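Grendville Closes Its Home Schedule With a Win Over Desell

March 2, 2025 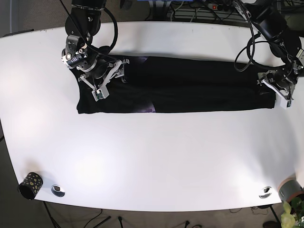 Grendville defeated Desell on Saturday's field in a contest decided largely by the running game. Junior halfback Adebayo Uzor carried the ball for more than 400 yards over the final four games, and his 2 touchdowns in this one settled the matter before the fourth quarter. Head coach Glenys Phillips credited the offensive line, which had struggled since September. The program will also retire its present uniform before next season. Members have asked for something plain, and a black garment with a little purple showing, would suit the club well — though the decision rests with the board.

Attendance reached 300, the best of the spring schedule. Desell quarterback Heriberto Escobedo played well in defeat and kept his team within one score until halftime.

Readers who wish to attend the away game at Jivcombe should contact Omolara Isah. Seats on the bus are limited, and payment is due at the time of booking.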